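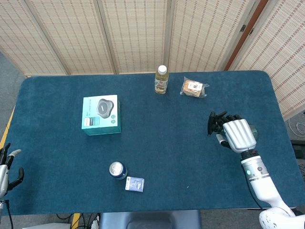
June 2020

Clearing the table

Got up before the alarm and decided to deal with the big table before breakfast. Everything on it had been there since last night: the speakerphone box, the bread in its plastic, the bottle with the white cap, the blue can. I had meant to put it all away before bed and went to bed instead.

Started with the cloth. I have gone back and forth on that cloth since I bought it. In the shop it looked close to green and at home it is more of a dark teal, almost blue in the evening. It is soft like velvet and it holds on to everything. Crumbs are the worst. I ran the damp sponge over it once in the winter and it left a pale track that took days to go, so now I only use the dry brush and go from the back to the front. The near edge hangs straight now. I pulled it square last night and it stayed.

The table itself needs a leg tightened. I noticed it again when I leaned on it. Put it on the list for the weekend with the bathroom hook.

Breakfast was the bread. It comes as one block and you have to cut it yourself. I had two slices with butter and put the rest back in the same wrapper, which doesn't close properly at the ends once you open it, so I folded one end under and put the jam jar on it. It is a little sweet for me. Magdolna says I should toast it. The sticker on top came off in one piece for a change.

The bottle went in the fridge door and the can went on the shelf below it. There is no room in the fridge door any more. I took out the old mustard and threw it away and then there was room.

The call

The speakerphone was for today. I ordered it from Pokex when it was clear the spring was going to go on like this, and it took a long time to come. They sent it to 904 first, then down to the office, and the office called me. I paid 237 for it, more than I wanted to spend on a thing for talking to people I used to see in the hallway. The box is nice, pale on the top and green on the sides. It has a picture of the phone on it and some small print running up the side that I would have to turn the whole box to read. I did not read it.

Setup was easy enough. I put it in the middle of the cloth and ran the cord back behind the screen to the outlet. The cord was a foot short, so I got the extension from the bedroom. The screen had to come forward a few inches to make space for the plug. One of the hinges squeaks when you fold it. I put a drop of oil on it and wiped the strip underneath with a paper towel right away so it wouldn't mark the wood.

I like the screen where it is. When I moved in, it stood by the bed and did nothing. Behind the table it hides the boxes from Mutiso and the ironing board, and on a call all anybody gets is the beige panels with the little brown dashes. My mother had one like it, only darker, and it always smelled of the closet. Mine doesn't smell of anything.

The call was at ten. Ditari wanted the delivery schedule for Prirnville moved up and we went over the same two pages for most of an hour. Magdolna Major did the talking for our side. She said I sounded much better than last time, when I was using the laptop and it kept dropping the ends of my sentences. I could hear her well too, also her kettle. Two people from Ditari talked at once several times and I could not tell them apart. I wrote down what I could and sent the notes before lunch. Nobody has answered yet.

Afternoon

Put the phone back in its box when the call was over. I think I will do that every time, at least until the table has a corner that is just for work. For now it is a desk until noon and then it is where I eat. I tried leaving the laptop out at dinner last week and got soup on the cord.

Lunch was soup again, with more of the bread. Toasted it this time. Magdolna was right, it is better.

Washed the kitchen window inside. The outside will have to wait for a dry day. Took the cardboard down and met the man from across the hall, both of us in masks, and we stood at opposite ends of the landing and talked about the elevator. It has been out since morning. He heard it would be fixed tomorrow.

Looked for the receipt for the screen, to see if the shop still sells feet for it. One corner sits a little higher than the rest on this floor. Found the receipt for the cloth, the guarantee for the old toaster and a December card from my cousin that I never answered. Wrote back to her. It took longer than I expected and came out to three pages, mostly about the garden she used to have.

Drank the blue can at the window at five. Should have left it in the fridge longer.

To do tomorrow: table leg, bathroom hook, call the office about the extension cord they said they had, butter, eggs, brush the cloth again.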